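### 3.2 Colour naming in the block task

The block task was the second of the two table activities and always followed the sorting cards. Children sat at a low table and were asked to name the colour of each block before picking it up. We kept the wording of the request the same for every child, in English or in Spanish depending on what the family used at home. Villanueva ran the sessions at Huamán and Gebreyes ran those at Pusach. Of the 279 children who started the task, 154 gave a name for every block without a prompt — these form the main group in the analysis below. The remaining children were helped after a pause and their answers were coded separately (see Section 3.4). 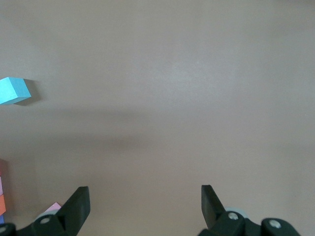
**Figure 4.** Coloured blocks on the table, with the cyan block apart from the others.

Colour terms that sit between two common names gave the most trouble. Most children had a ready word for orange and for blue, and used it at once. Cyan was different. Some called it blue, some green, and a few said "light" and stopped there. The blocks in Figure 4 include a cyan one as well as a dull reddish-brown and a pale pink, and the reddish-brown was nearly as hard: it was called red, brown or, at Pusach, "brick". We accepted any of these as a valid name, provided that the child used it again when asked a second time.

The colour of the table also matters. In June we changed to a matt top in a muted beige-pink, as the glossy white one used in the pilot threw back the ceiling lights. Gebreyes noted that the pale pink block was then picked up later in the session than before. We have not tested this properly. A child who leaves a block until last may find it hard to name, or may simply find it less easy to notice against a surface of a similar tone, and our scoring sheet did not separate the two.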